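How to Oil a Light Wood Tabletop

By Doaa Kabbaj

Filed under: Furniture, Finishing

Pale woods like maple, birch and ash look good under oil, but they show every mistake. A missed patch reads as a dull spot and a heavy patch turns yellow and sticky. The method below is the one I use on kitchen and work tables. It needs one free day for the sanding and first coat, and a few minutes on the days after that.

What you need

Sandpaper in 120, 180 and 220 grit
A flat sanding block, cork or rubber
A vacuum with a brush head
Lint-free cotton rags, more than you think
Hardwax oil or a drying oil made for furniture
A white nylon pad
Mineral spirits
Gloves
A metal can with a lid, and water

Before you start

Find out what is on the table now. Put a few drops of water on the top and wait ten minutes. If the water soaks in and leaves a dark spot, the wood is bare or the old oil is worn out, and you can go ahead. If it beads, there is still a working finish. Try a fingernail in a place that doesn't show, such as the underside of the overhang. Varnish and lacquer flake or scratch white. Those have to come off completely before any oil will go in, and that is a different job.

Veneer can be oiled, but go easy on the sanding. Look at the edge of the top. If the grain on the surface doesn't carry over onto the edge, treat it as veneer, skip the 120 and start at 180 by hand.

Sanding

Wipe the top down with mineral spirits and let it dry. Sand with the grain using the 120 until the old rings and scratches are gone. Vacuum. Repeat with 180, vacuum again, then 220. Don't go any finer. Past 220 the surface gets so closed up that the oil sits on top.

After the 180, wipe the whole top with a damp rag and leave it to dry. This raises the grain now, so it won't come up the first time somebody wipes up a spill. The 220 takes the fuzz back off.

Check your work with a lamp held low at one side. Cross-grain scratches are easy to see that way. They will be much easier to see once the oil is on.

First coat

Open a window. Stir the can, don't shake it. Pour a small puddle in the middle of the table and spread it with a folded rag, moving toward the edges. You want a thin wet film with no pools. Do the edges next and then the underside if you can reach it. A top oiled on one side only can cup.

Wait fifteen minutes. Add a little more wherever it has gone dull. Wait ten more, then wipe everything off with a clean rag, pressing fairly hard. The top should feel almost dry when you finish. If your hand sticks, keep wiping.

Oily rags can catch fire on their own if they are left in a heap. Put them in the metal can, cover them with water and close the lid. Do this before you wash your hands.

Second and third coats

Leave the first coat overnight. Rub lightly with the white pad, wipe off the dust and put on a second coat, using half as much oil as before. Most tables are done at two. The one I did in Drornley last May drank the second coat in 4 minutes and needed a third. That top was very dry and had sat near a radiator for years.

Curing

The table can take light use after two days. Keep water, hot dishes and rubber feet off it for 6 days. Full hardness takes longer, so be gentle for the first month. If it still smells strongly after a week, the coats were too thick. Open the windows and wait.

Touching up

Oil is easy to repair. For a water ring, rub the spot with the white pad and a few drops of oil, feather it out past the mark and wipe dry. Scratches get the 220 first. A full new coat once a year is enough for most homes, twice if the table gets wiped down every day.

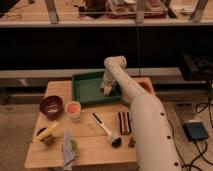 Once the finish has cured, daily care is mostly a matter of wiping with a damp cloth and drying right after. Skip spray polish, which leaves a film that the next coat of oil can't get through. Small bowls and cups are easy to lift, so clear them and wipe under them instead of going around. On a light wooden top, keep anything likely to drip or stain in a tray with raised sides, such as the green plastic one toward the back of the table. Lift the tray now and then too, and check that no water has been trapped beneath it. If the wood there has gone gray, let it dry for a day and treat it like a water ring.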